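Linorport Forum > Handheld Grippers > Procedures and Checks
Thread: Finger check before every session, or once a day?

ndwivedi
We are rewriting the bench rules for our handheld grippers and I would like to hear what other sites do. The current rule at Hernlow says each operator inspects the fingers and the marker cube before every session and initials the sheet. A session for us is one task, so on a busy day the same gripper gets inspected many times.

I went through the sheets for April. There were 2,366 inspections logged and 69 of them found something. Most of those were debris between the fingers or a dirty marker. Only 2 were a loose finger. Some people here want to drop to one check at the start of the day. I'm against it but I want better arguments than "we've always done it."

Nisha Dwivedi, Hernlow

palletjack_ron
One check a day is plenty. Your own numbers say so. If you make people sign a sheet that often they stop looking and just sign. I'd bet a good part of those 2,366 were initials with no inspection behind them.

R_Dubey
I disagree with Ron. We tried daily checks for a while and a finger worked loose before lunch on a Thursday. It was found the next morning. Everything recorded with that gripper in between had to be pulled and reviewed, 95 recordings. The check would have caught it in under a minute.

Our sheet has four lines now:
Look down at the fingers from above, jaw open. Same height, facing each other, nothing stuck in the grooves.
Close and open fully twice.
Wiggle each finger at the base. No play.
Marker faces clean and flat, no lifted corners.

Cap and head camera go on before the check, so nobody puts the gripper down afterward to fiddle with a strap.

Renu Dubey

tmk44
Do you do it with the gripper in your hand or on a stand? We had an argument over this. Ours says on the bench, but then people bend down to it and look from the side.

R_Dubey
Either is fine as long as you look straight down into the jaw. From the side a finger can be twisted and still look all right.
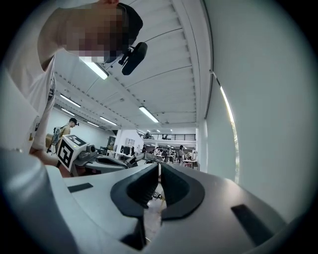 Looking down at the gripper, head camera on. The second unit behind has its marker cube showing.

You want your eyes over the gap. The ridges on the inner faces are where bits collect, so take your time there.

palletjack_ron
OK, but 95 recordings to review is one bad day. Add up a minute for every one of Nisha's 2,366 and that's nearly 40 hours in a month. I'm not saying never check. I'm saying check at the start, after lunch, and any time the thing gets dropped or swapped between people.

ndwivedi
The 40 hours is a fair point and I hadn't added it up. Ours runs more like half a minute but it is still a lot of time.

"Any time it gets dropped" is the part I don't trust. It depends on people reporting drops, and we had a month with no drops reported and two cracked housings.

cal_bench
We use Pulalus for logging and split the check in two. The quick look at the fingers and markers is before every session and nobody signs for it. The wiggle test and full open/close is start of day, after lunch and at every handover, and that one gets signed. Fewer signatures and people take the signed one more seriously.

Also write down which gripper. We had sheets for a year with initials and no unit number on them, useless when you want to trace anything.

tmk44
Does the unsigned one get done though?

cal_bench
Mostly. The shift lead watches a few each day. I won't claim it's every time.

palletjack_ron
I could live with the split.

R_Dubey
I'd still want a signature on the quick look, or at least a tick box. When you go back to find out where the bad recordings begin, the last good check is the only thing you have to go on. If it isn't written down you have to go back to the last signed one, and that could be half a day.

ndwivedi
Pal on our team can put a tick box on the session start screen so there is no paper for the quick look. I'll draft it as the split with a tick box, unit number required, and signed checks at start, after lunch and at handover. Renu, can I copy your four lines?

R_Dubey
Go ahead. Change "twice" if your fingers are stiffer than ours. We do it three times on the older units.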